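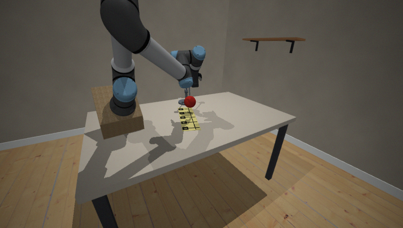

Last updated: 4:40 p.m.

Wednesday, April 22, 2026

Sulville says its downtown shuttle is a hit. The numbers need a closer look

The city of Sulville wants to keep its free downtown shuttle running for another year, and it says the first full month of service proves the idea works. The figure in the press release is 3,000 riders in March.

The release uses the word "riders" in its headline and "boardings" in a note on the second page, and those are different things. A boarding is logged each time a person steps on. Someone who takes the shuttle to lunch and back is two boardings. Someone who does that every workday could account for more than 40 of them in a month. The city was asked how many separate people used the shuttle and said it doesn't track that.

Then there is the calendar. A daily breakdown, released on request, shows that 1,314 of the March boardings came on a single Saturday, the day of the spring street fair. Main Street was closed to cars that day and the shuttle was the only way in from the fairgrounds lot. It would have been strange if people hadn't used it. Take that day away and the other 1,686 boardings are spread over the rest of the month, on a route that runs every 20 minutes from morning until early evening.

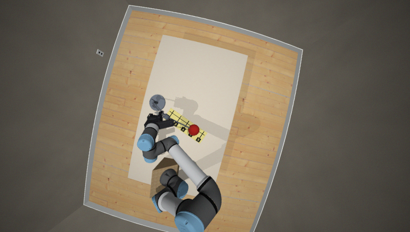

None of that means the shuttle is a waste. Older residents in the apartments on Ferry Road have said at public meetings that it saves them a long uphill walk to the pharmacy, and that counts for something. But the city is asking for money on the strength of a crowd, and most of the crowd may have shown up once.

The shuttle is run under contract by Dritetti, a bus company that also handles several school routes in the county. Dritetti is paid by the hour of service, whether the seats are full or not. The company said in a written statement that it was "very pleased with the response" and looked forward to a long partnership. It did not answer a question about how many trips ran with nobody aboard.

The city also points to a survey by Cundel, the consulting firm that drew up the route last year. Cundel reports that 70 percent of the people it asked were "satisfied or very satisfied" with the service. The survey reached 400 people, all of them interviewed on the shuttle itself. People who tried it once and gave up were not asked, and neither were people who have never found a stop near them. The firm that planned the route was also the firm hired to grade it. A city spokesperson said this was normal practice and saved money.
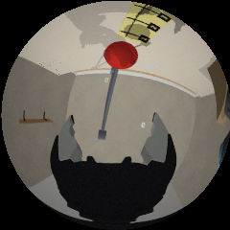 Renee Tkach
City Hall Reporter

Store owners are split. Oltmanns, the hardware store at the north end of the route, has a stop at its front door and says weekday foot traffic is up a little this spring. It also opened its garden section in March, so it can't say how much of that came by shuttle. Two restaurants farther south said they had seen no change. A third said it had lost a parking space to a shuttle stop and would like it back.

Parking is the part of the story that has been talked about least. One of the main promises last fall was that the shuttle would take cars off downtown streets. The city did a curb survey before the service began and said it would do another one this spring to compare. The second one has not been done. There is no date for it yet – the spokesperson said staff time was the issue.

The renewal would cost more than the first year because Dritetti's hourly rate goes up under the contract. The request before the city council does not include a ridership target, so it isn't clear what result would lead Sulville to change the route or drop it.

The council is expected to vote next month. Residents can send written comments through the city clerk's office until noon on the day of the vote. The shuttle will keep its current hours until then, with no service on Sundays.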